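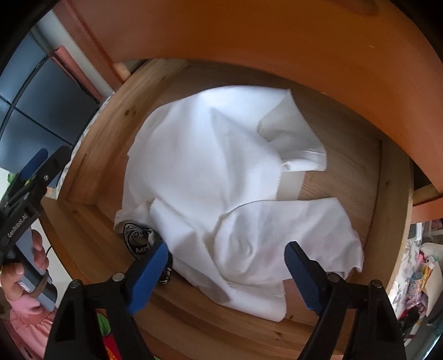

Search the notebook Enter keywords Go

February, 9.40 am

Linen shrinkage, second wash. Cut 13 squares from the Plestdale roll, marked each at 178 mm both ways and overcast the edges. Washed at 40, line dried in the back room, pressed while still a bit damp.

Warp is down almost 5 mm on most of them, weft hardly moved. Square 6 went out of true, probably my cutting. Janka measured the lot again with the steel rule and got the same.

The Borkus soap leaves a smell, so back to the plain flakes for the next wash. Maite wants a strip of the Doležal twill put through as well. We have 28 cm left, enough for one square. Ask Holow for the price per metre.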